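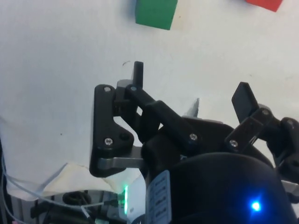 A green cube and a red cube from the Dinora set on a white tabletop.

Feltano introduces Dinora block set for preschools

03/09/2021 – Feltano today introduced Dinora, a set of 50 colored play cubes for preschools, day care centers and families. The set is made for sorting, stacking and early color games at the table, for children from age three.

The cubes come with a storage tray and a booklet of 8 games. The first games ask children to find and name a color. Later ones have them copy a row or build a short tower from a card.

"Teachers told us they wanted plain blocks in clear colors, with no letters or pictures on them," said Antigoni Lazaridis, product manager at Feltano. "A child can pick up a green one and a red one and start playing. The booklet is there for adults who want ideas."

Feltano tried out early versions of the set in 5 preschool classrooms beginning in January. Comments from staff led to a shallower tray and larger type in the booklet.

The first production run is 300 sets. Orders from schools will be filled first, through the distributor Psarras. Sales to families will follow in the Feltano online store.

"We have kept the set small enough for one shelf," said Spyros Giannakopoulos, head of school sales. "Single cubes can be reordered by color."

Schools can ask for a price list and a copy of the booklet from the Feltano school sales office.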